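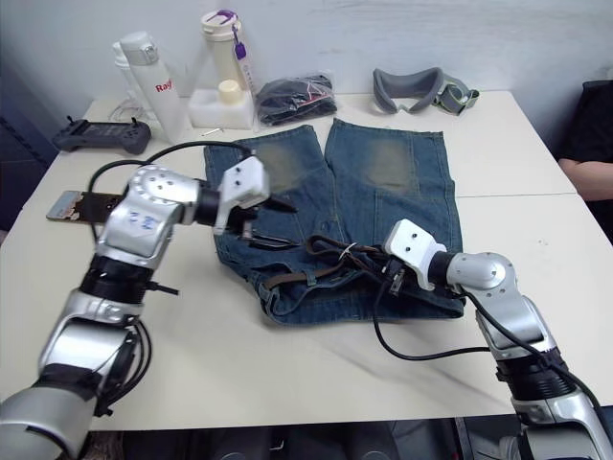 Figure 9.1 Blue jeans with a brown leather belt threaded through the waistband.

Chapter 9
The Cloth We Live In

Go and find the oldest pair of pants you own, the pair you would be a little embarrassed to wear to a wedding, and keep them beside you while you read. I mean it! This chapter is about cotton twill, and it makes a good deal more sense with a piece of it under your thumb.

In Chapter 8 we met plain weave, where each crosswise thread goes over one and under one, all the way across. Twill takes a longer step. In the twill most often used for jeans, each lengthwise thread (the warp, you'll remember) passes over three crosswise threads and then under one, and every row shifts over by a single thread. Those small shifts add up to the slanting lines you can feel on the face of the cloth.

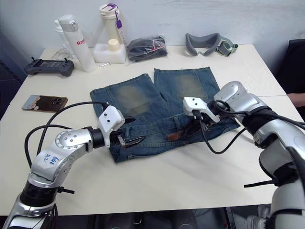
Figure 9.2 Denim jeans laid flat, held near the waistband.

Now turn up a cuff and look at the inside. It is probably much paler, and the reason is a simple one: in ordinary blue denim the warp is dyed and the crosswise threads, or weft, are left white. Indigo also tends to stay near the outside of the yarn, so rubbing wears it away and the pale core begins to show. My old teacher, Consuelo Tejada, kept 200 scraps of worn denim in a cookie tin and would happily spend a whole afternoon on them (she once did, and we missed lunch).

Before you go on to Section 9.1, write down where your own pair has faded most. We will come back to your notes when we talk about abrasion.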